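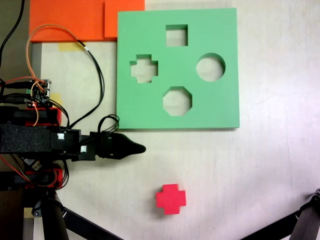 The Ronard open day is held once a year, in April, in a former dairy building outside Achterberg. Ronard repairs and builds electronic organs and small analog synthesizers. It also runs a tape label on the upper floor, and most of the visitors I spoke to had come for the label.

Doors opened at 12. Entry was free, but the workshop tour needed a ticket from the desk, and each tour took 13 people. I got a place on the second one.

The tour starts in the store room, where nearly 200 organs wait for parts or for buyers. Many are home models with the drawbars missing. Our guide said the shop buys them mainly for their tone generator boards, and the cabinets are sold on to anyone who will collect them. A few had price tags. The cheapest one I saw worked on the lower keyboard only.

Next door is the bench room. Two technicians were recapping a power supply and answered questions while they worked. I asked about hum on older spring reverbs, and was told to check the ground lug on the tank before buying anything. The room is warm and smells of flux, and there is not much space to stand.

The Valano has its own corner. It is Ronard's only current instrument, a seven-voice drone synthesizer with no keyboard, just a row of sliders and a patch bay. Visitors could try one on headphones for a few minutes each. The filter is darker than I expected from the recordings, and the sliders are stiff. A second version with a MIDI input is planned, but there was no price or release month yet.

At 4 p.m. the duo Pistix played in the loading bay. They used one Valano, a reed organ and a small mixer, and played a single piece of just over half an hour. It began with two held notes very close in pitch and stayed there for a long time. The bay door was left open, so trucks on the road were part of it. The low end was uneven where I sat, near the back wall, and better when I moved toward the door. The set was recorded and the label may put it out on tape.

Coffee and soup were sold upstairs, cash only. The label table had most of its catalog, though the first Pistix tape had sold out before the concert. I bought the second.

The bus from Achterberg stops 7 minutes' walk from the gate. The last one back leaves at 6:40 p.m., and parking on site is for exhibitors.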